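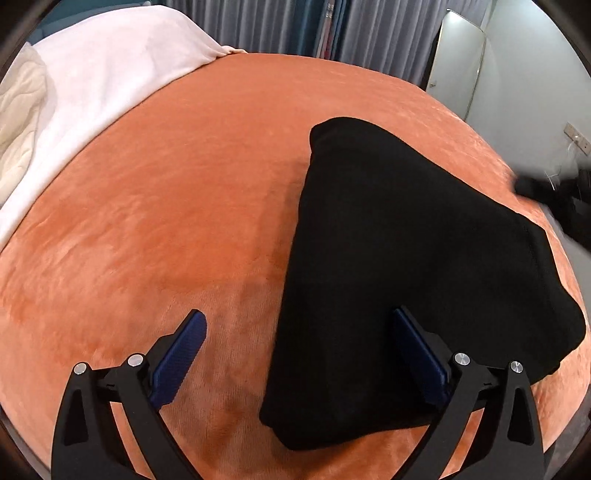

Search this site Search Go

Flavdale plush blanket, queen size: a review after one summer and most of a fall

9 November 2020

I bought the Flavdale in June, when blankets are cheap and there is no good reason to want one. The price was $50, marked down at the end of the season. I had been using a cotton quilt with a wool throw on top, and the throw was shedding badly enough that I was cleaning lint off everything in the room.

The blanket comes rolled up in a clear zip bag. It had a slight factory smell that went away after a wash. The label says polyester on both sides, with a stitched hem. There is no lining and no binding, and at this price I did not expect any.

Size

Mine is sold as a queen. On my queen mattress it covers the top and hangs down the sides far enough to tuck in. If you have one of the very deep mattresses, or a partner who pulls, I would buy the king. Flavdale also makes a twin, but I have not seen it.

Warmth

I kept it folded in the closet through the summer and started using it when the nights got cool. It is warmer than it looks. With the heat off and a sheet under it I was fine at 50 degrees outside. Above that I was too hot and ended up with a leg out. It does not breathe the way cotton does, so if you sleep hot you should look at something woven.

Weight is on the light side. People who like to feel pinned down will not care for it. I got used to it after 2 nights.

Washing

The care tag calls for cold water, low heat in the dryer and no fabric softener. I followed that. The first load left a thick mat of fuzz in the lint screen, the next one left much less, and by now there is hardly any. The pile still lies flat and has not gone stiff. I did try one corner with a warm iron to take out a crease and that was a mistake. The fibers went shiny and they have stayed shiny. Keep irons away from it.

It dries fast. One low cycle of 50 minutes does it, where the old quilt needed two.

Lint and static

Both are real. Once the air gets dry, dark clothes left on the blanket pick up fuzz, and black is the worst. I keep a lint roller in the nightstand. Static is bad enough in the morning that the sheet clings to it when I make the bed. A dryer ball helped a little.

Compared with the Brorkitz

I had a Brorkitz plush throw before this, which cost me $25. The Brorkitz is softer out of the bag, but it pilled within a few months and the hem came loose at one end. The stitching on the Flavdale is tighter – I have pulled at it and nothing has moved. For a couch the Brorkitz is fine. For a bed that gets used every night I would spend the extra money.

Complaints

The color on the website was duller than what arrived. I don't mind it, but if you are matching curtains, order early enough to send it back. The zip bag split the first time I tried to put the blanket back in it, so plan on storing it some other way.

Would I buy it again

Yes, at the sale price. At full price I would wait.

Rating: 4 out of 5

Related reviews
Brorkitz plush throw: one year later
Mugo flannel sheet set
Gikora bedside lamp with dimmer
Two lint rollers compared
Mugo mattress pad, queen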